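Zerkell Tabletop Arm: home and small workshop trial
Participants wanted, Cleltville and Westance

Zerkell makes a robot arm that bolts to a table and picks things up. We think it's ready to meet people who don't work here, and we'd like 36 of them.

The kit

You get one arm, one two-fingered gripper, a set of spare fingers and the Ferri controller, a grey box with a button on it. The manual is 200 pages. We're sorry about the manual, and cutting it down is one of the things you'll be helping with.

What you'll do

Come in for one session of three hours. Set up the kit from the box, teach it to pick up a few household items and put them somewhere else, then tell us which parts made you swear. Swearing is recorded by category. Please be specific.

Who we're after

Adults who can lift a bag of groceries and follow a diagram, or at least argue with one. No programming needed. If you do program for a living, you're welcome, but you'll be asked to use the buttons like everyone else. Left-handers are especially wanted, as our last group had none and the emergency stop ended up where it ended up.

What you'll be paid

$36 an hour, parking, and lunch from the bakery next door. We don't pay in prototype parts, though people keep asking.

Typical table work: fruit, a puzzle cube, small packets.

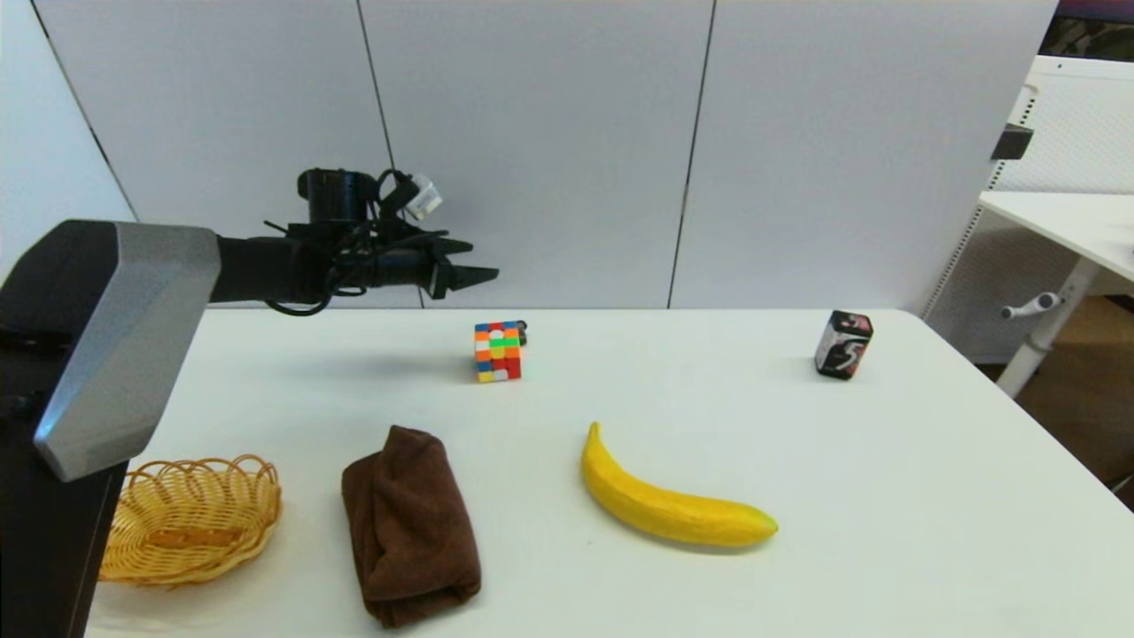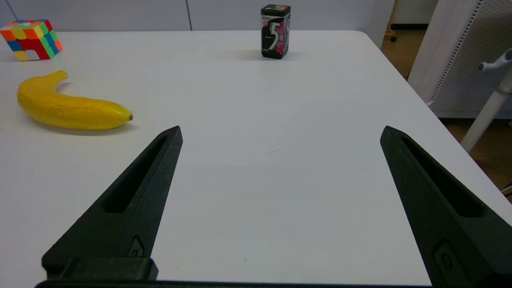
Where and when

Westance Road workshop, Cleltville, Unit 919. Go past the tile showroom and keep going after you think you've missed it. Sessions run through May, weekday evenings from 6 pm, plus one Sunday for those with jobs and children. The building dates from 1959 and so does the heating, so bring a jumper.

How to apply

Send us a few lines saying which evenings suit you and the last thing you assembled from a flat pack, with outcome. Failures count in your favour. We'll reply to everyone, including the people who just want to know whether it folds laundry. We'd like to know that too.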